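Notebook, July, Granholm workroom

Back to the women's fencing club papers this morning, and I'm so glad I gave them a proper stretch of time (the last two visits were all rush). The Ukthorpe box has 40 loose letters in it, mostly between the club secretary and the girls who joined before the first war, and I've now read 9 of them all the way through. The handwriting gets worse as the secretary gets crosser about unpaid dues!

What I keep coming back to is how ordinary the lessons sound. They met above a draper's shop, they argued about who had left the window open, and two of them signed up after hearing a suffrage speaker and wanting to feel steadier on their feet in a crowd. I'd love to tie that to the Beston march, but the letters only say "the business at Beston," so I'm leaving it as a maybe for now.
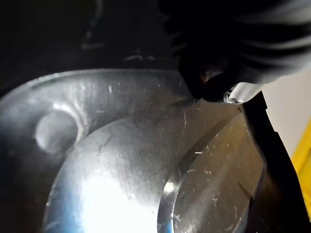

Metal part with rounded rim, close up.

Eoin McGrath thinks the Khumalo transcript, the one typed up in 2000, skips a page of letter 2 where the teacher's name ought to be. I checked and he's right, there's a whole paragraph missing, and it has her in it, though only as "Miss H." Still need to go through the dues book for an H, and to ask Eoin for his list of members before I start on letter 10.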